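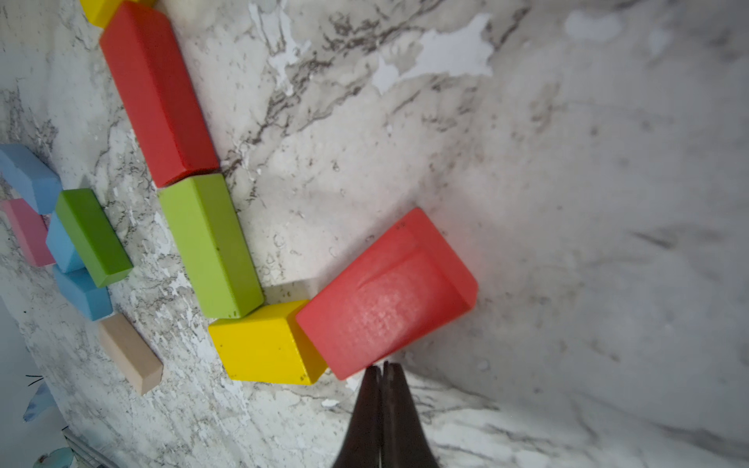

Does a loan recall in January cancel the option to buy?

Posted by Saeed Zamani, October 14, 2021

Our club, Gradport, took a striker on a season loan from Brullum. The agreement lets us buy him in May for a set fee of 2000. It also says Brullum can call him back during the January window with 7 days' notice. They have two forwards injured now and I expect they will use it. If he goes back in January, do we still have the right to buy him at the end of the season? The paper doesn't say either way. We are semi-professional and have no lawyer on hand.

Fereshteh Kiani

Read the option clause again and look for what it is tied to. In most loan agreements I have handled, the option only exists while the loan is running, so a recall ends it. Some are written with a fixed date instead, and then you have a fair argument that it survives.

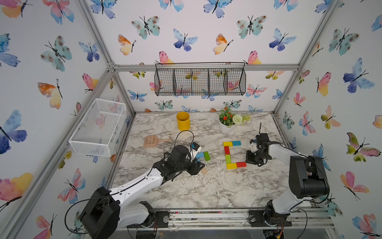 The other thing to check is whether you paid anything up front for the option. If you did, ask for it back in writing as soon as the recall notice arrives – don't wait for May. Your league's registration office may also want a copy of the notice before it releases him, and ours would not act on a phone call.

Valter Mendes

He'll go back and they'll sell him to someone else. Happened to us with a left back. Get another striker.

Rostam Asadi

I agree with Fereshteh on the clause. I would add that you can talk to Brullum now, before any notice. We were in the same spot with Vahidi two seasons ago and they agreed to a one-line change: if the player was recalled, we kept first refusal until the summer. Both clubs and the player signed it. It cost us 65 in league fees to file the change. 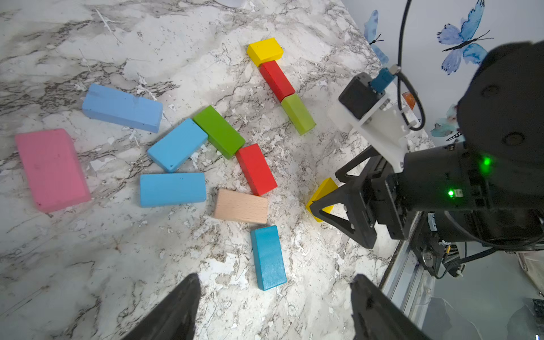 Page 7 of 839

Make sure the player signs too. Ours nearly forgot, and the league sent the form back.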